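Home | Modules | Student work | Contact

Parcels left in shared hallways: what tenants know about delivery theft and how they report it

Final project report, Consumer Protection and the Public

6 min read

1. Background

Parcel theft is often talked about as a problem of doorsteps and front gardens. Our group lives in flats, and the complaints we heard from other students were mostly about shared hallways, where a courier is let in by one resident and leaves a parcel for another. By the time the person who ordered it gets home, the parcel is gone and the tracking page says "delivered".

We wanted to find out what tenants in this position think their rights are, who they complain to first, and how long they leave it before doing so. We did not try to measure how much theft there is. We had no access to police or courier records and a survey of this size could not have told us.

2. Method

We put a paper questionnaire through letterboxes in Skodwood, a district with a lot of older houses split into flats, and in the two newer blocks at Wastik. The form had a short set of tick boxes and one open question at the end. Replies could be dropped into a box at the launderette or photographed and sent to the group's email address. We delivered the forms in February and closed the box four weeks later.

In all, 92 forms came back that we could use. Forms with only the first page filled in were left out. We also read the published terms of three online shops and of Sistelach, a parcel locker service that has units near both areas, to see what they told customers about missing items.

3. Who tenants blame

Most people who had lost a parcel said the courier was responsible and had contacted the courier first. This was the most common answer in both areas. Many of them were then told that the courier could only deal with the sender, and several wrote that they had given up at this point.

In general, the contract is between the buyer and the shop, and the shop remains responsible until the goods are in the buyer's possession or in the hands of someone the buyer has named. A hallway does not normally count. Few of the forms showed that the person knew this. Some tenants believed that ticking "leave in a safe place" made no difference to a claim, when it can make a large one.
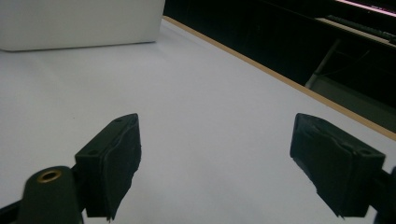
The same confusion came up with building managers. In Wastik the blocks have a manager's office, and tenants there were more likely to report a loss to it. The office keeps a book of lost parcels but told us it does not contact shops or the police for tenants. A number of people seemed to think that writing in the book was the same as making a report.

4. Delay

People waited longer than we expected. A typical comment was that a neighbour might have taken the parcel in, so they gave it a few days. Others waited for a redelivery card. Two of the three shops we looked at ask to be told quickly about non-delivery, and the wording makes this sound like a strict limit. We think some tenants who wait a week read that page and assume it is too late to ask.

5. Cost

Most losses were small: clothes, phone cases, pet food. The largest single loss on the forms was a laptop and monitor bought together for £1,599. That buyer had paid by credit card and got the money back through the card company after the shop refused. Only a handful of other replies mentioned the card company at all.

6. What we suggest

A one-page notice in the hallway would help, saying that the shop is the first place to complain to and that card payments may give a second route. We drafted one and both Wastik blocks have agreed to put it up. We also suggest that the manager's book has a line printed at the top of each page saying that an entry is not a report to the police.

Lockers were popular with people who had used them, but the nearest one to the north end of Skodwood is a long walk with a heavy box.

7. Limits of the work

People who have lost a parcel are more likely to fill in a form about lost parcels. The form was in English only. Question 4 was badly worded, with "delivery company" used to mean both the courier and the shop, and we have not used the answers to it.

Comments (3)

hallway_b: We had the same thing with the book. Wrote in it twice and heard nothing back. Is the notice available to print?

Owen: Useful, thanks. I'd have liked to see the results for the two areas in a table.

mapleflat: Our courier just presses every buzzer until someone lets him in. Would be worth asking about that next time.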